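Home Data Tasks Notes Contact

# Dindance: desk and shop chores, recorded for robots

Data card and README. Last edited 18 March 2024.

## What this is

Dindance is a collection of recordings where a robot tries a small chore, the kind that a person does without thinking. Putting a book in its place, closing a drawer, moving a cup from one side of a table to the other, placing a part in a tray. We made it because we were often asked one question by visitors to our workshop in Sallau: can the machines do this work yet? We did not have a good answer, only opinions, so we started to record and to score.

The collection has 2,565 episodes. Of these, 2,000 are for training and the other 565 are kept apart for testing. Please do not train on the test part, even for a quick trial.

## Where it was recorded

There are 3 sites. Sallau is a workshop with benches and part trays. Fimosside is a kitchen and a living room. Wan is an office with desks, and it is the site we are most happy with. The objects there stayed on the desks as they usually are, and we did not clear them away before recording.

## Files in each episode

Every episode is one folder. The folder has:

- the video from the camera at the wrist
- the video from the fixed camera
- the joint positions and the gripper opening, as one table
- a short text instruction, for example "put the book in the organizer"
- a score file

The two videos share one clock. At Fimosside the clock of the fixed camera was a little slow in the first recordings, and we corrected it afterwards by hand. These episodes have the word "shifted" in the score file. If your work depends on exact timing, leave them out.

## How we score

A score is 0, 1 or 2. Zero means that the chore was not done. One means that it was done but a person would want to correct something after, for example the book stands upside down or the drawer is still open by a finger. Two means that a person would leave it as it is.

We know that the line between one and two is a matter of taste. Two people scored each episode without seeing the score of the other, and where they did not agree we kept the lower score. Both original scores are in the file, so you can make your own rule.

## What the machines can do and what they can't

This part is our opinion after watching many episodes, and you should check it with the data.

Picking up a rigid object which stands alone is mostly a solved matter. Putting it down on an open surface also. The problems begin when the place for the object is narrow, or when other objects lean into it. A person who puts a book on a full shelf pushes the neighbors aside with the edge of the book, feels a small resistance, and changes the angle. The policies we tested have no sense of touch except the motor current, and they usually push straight or they let go too early.

Drawers are easier than we expected. Cloth is worse than we expected, and we removed the folding task from this release. It may come back in April when we have better labels for it.

On the shop floor the situation is different again. A tray always has the same shape, so the machine can be good there, but if somebody puts the tray turned by a small angle the result becomes poor very quickly. For a factory you can fix the tray with screws. For a home you can't fix the desk of a person in this way.

Also speed must be considered. A chore with score two can still be so slow that you would prefer to do it yourself. We give the duration of each episode in the table, and we ask you to report it together with the score.

## Known problems

- The view from the wrist is often blurred when the arm moves fast. We did not remove such episodes.
- Light from the windows changes during the day at Wan, and some parts of the video are too bright.
- In the fixed view the wanted place for the object is sometimes hidden by the object itself.
- Book titles appear in Chinese and in English. The instructions do not always name the title — often they say only "the book" or "the blue book".
- The left and right of an instruction are from the side of the fixed camera. In a few Sallau episodes it is the opposite, and we are still looking for all of them.

## Reading the data

Use the loader in the folder "tools". It needs no special library for the tables. If you want only one site, give the name of the site in small letters. The loader skips broken episodes silently by default; set "strict" if you want it to stop.

## Sample images

Book task, office site: wrist view first, then the fixed view with the light blue organizer.

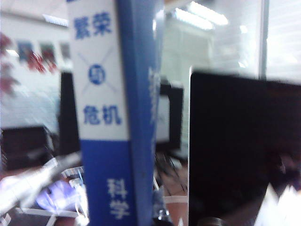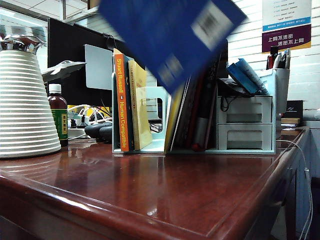
Would you let a robot of this kind put away the books in your own office today?

For a few books and a wide shelf, we would, if a person is in the same room and has some patience. For a full shelf, or for papers and thin booklets, we would wait. The machine can do one part well and then spoil the next one, and at the moment it does not notice when it has made a mistake. Until it can notice, somebody has to look at the result each time, and then not much work is saved.

Related

- Dindance scoring guide, long version
- Notes on the Fimosside kitchen recordings
- Why we removed the folding task
- Sallau part trays: drawings and sizes

Get our news by email when a new release is ready. You can unsubscribe at any time.

This site uses cookies to remember your settings. Accept Decline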